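Galerie: Die Simulation und der Fehler am linken Greifer

Stand: 25. März 2026
Text und Zusammenstellung: Crisóforo Bermúdez

Auf dieser Seite sammle ich das Material zu der Störung, die wir im August bei dem zweiarmigen Modell hatten. Im Projekt Titinden lassen wir zwei Arme kleine Gegenstände von einer Kommode nehmen, zuerst immer im Rechner und danach in der Werkstatt. Die Aufgabe war seit Wochen stabil gelaufen, darum hat uns der Fehler ziemlich unvorbereitet getroffen. Ich schreibe Deutsch nicht als Muttersprache und bitte um Nachsicht, wenn ein Satz etwas steif klingt.

Was ist passiert: In der Nachtserie mit 3893 Durchläufen ist der linke Arm 50 Mal mit den Fingerspitzen in einen Gegenstand hineingefahren, ohne dass die Kollisionsprüfung etwas gemeldet hat. Im Protokoll stand bei jedem von diesen Durchläufen »erfolgreich«. Der erste betroffene Durchlauf trägt die Nummer 1422. Bei allen früheren haben wir nichts gefunden, auch nicht beim zweiten Nachsehen.

Die Ursache lag in einer Datei, die wir von der älteren Umgebung Vovow übernommen hatten. Dort war für den linken Greifer noch die kurze Fingerform eingetragen. Die Prüfung rechnete also mit Fingern, die kürzer waren als die dargestellten. Rechts war die Form richtig, und deshalb haben wir zuerst am falschen Ort gesucht, nämlich in der Bahnplanung. 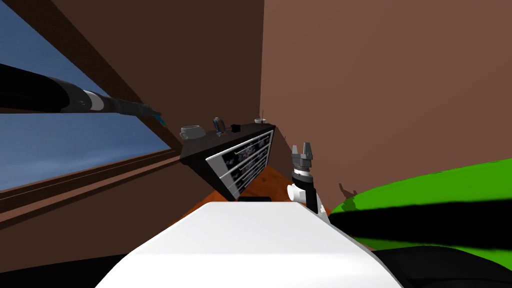
Die Aufgabe im Rechner, Blick zwischen beide Arme hindurch. Der linke Greifer mit den blaugrünen Fingerspitzen steht knapp über der weißen Tasse, der rechte ist offen.

Vaughan schrieb mir zu diesem Fehler, man dürfe eine Meldung »erfolgreich« niemals aus derselben Geometrie ableiten, mit welcher auch die Kollision geprüft wird. Wenn die Geometrie falsch sei, dann seien beide Ergebnisse falsch, und zwar auf gleiche Weise. Er habe dasselbe schon einmal mit einem Förderband erlebt und damals zwei Wochen verloren.

Diesem Einwand kann ich nur zustimmen. Wir haben die Prüfung jetzt getrennt: Die Fingerform kommt direkt aus dem Modell des Greifers, und die Erfolgsmeldung wird aus der Lage des Gegenstandes berechnet. Dazu vergleicht ein kleines Programm vor jedem Start die Maße links und rechts mit dem Datenblatt. Stimmt ein Wert nicht, so startet die Serie nicht.

Für die Werkstatt bei Manari hatte der Fehler zum Glück keine Folgen. Die Bahnen aus der Nachtserie waren noch nicht freigegeben. Trotzdem haben wir alle gespeicherten Bahnen für den linken Arm gesperrt und 200 davon mit der richtigen Fingerform neu gerechnet. Bis die übrigen an der Reihe waren, galt in der Werkstatt die reduzierte Geschwindigkeit, und am Not-Halt stand immer eine zweite Person.

Offen ist noch die Frage, wie die alte Datei überhaupt in den neuen Ordner gekommen ist. Wer die Umgebung Vovow noch verwendet, soll bitte den Eintrag für die Fingerlänge links kontrollieren und mir das Ergebnis mitteilen.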